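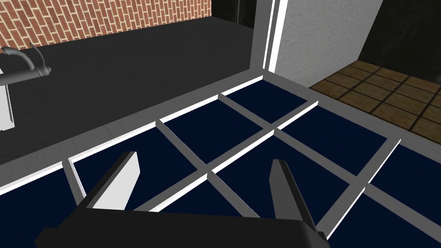 Sim-trained grasp policy stalls over divided tray

Lidesdale
I'm repeating the Lemgate result, where a policy trained only in simulation places objects into a tray split into square compartments. The paper reports 298 trials. In my kitchen scene the gripper gets over the tray with the fingers open and then hovers until the episode times out. The dividers are light gray and the compartment bottoms are navy. Has anyone gotten past this?

Jamie Marsden
Check your collision meshes first. If the tray was imported as a convex hull, the physics engine treats it as a solid block even though it renders with open compartments. Split it into separate pieces and run 20 episodes before you retrain. I went from 2 percent success to 70 that way.

Ekeck
same thing happened to me on Thursday, never fixed it. try a different seed maybe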